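Progress note for April, Ukel community room

We're further along than I dared hope in the winter! The Flemano grant has now paid for 109 hours of fitting-out, and with 70 more in the plan we're right on schedule. Getting the room online was the piece everyone kept asking for, so that came first.
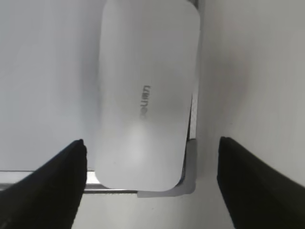 *The white tenda unit and its gray stand*

Next came the metalwork. Doležal delivered on time, and I'm really pleased with how clean and light the long narrow pieces look against all that white. The bill for this part was $168, and we had set aside more.

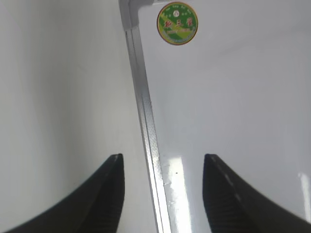
*Silver metal strip, Ukel*

I've become fond of the small materials too (more than is reasonable, probably). The clear-ish plastic with the diamond pattern catches the light so nicely, and we still have $91 to spend on supplies from Tosow.
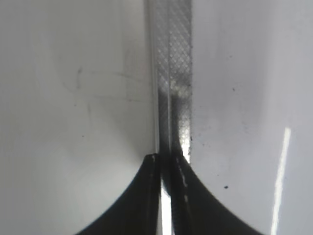 **Category: Materials**

Remaining orders go to Tosow before the end of the month. We'd like your okay to move the leftover metalwork money into this line. The updated budget sheet will come with the May note.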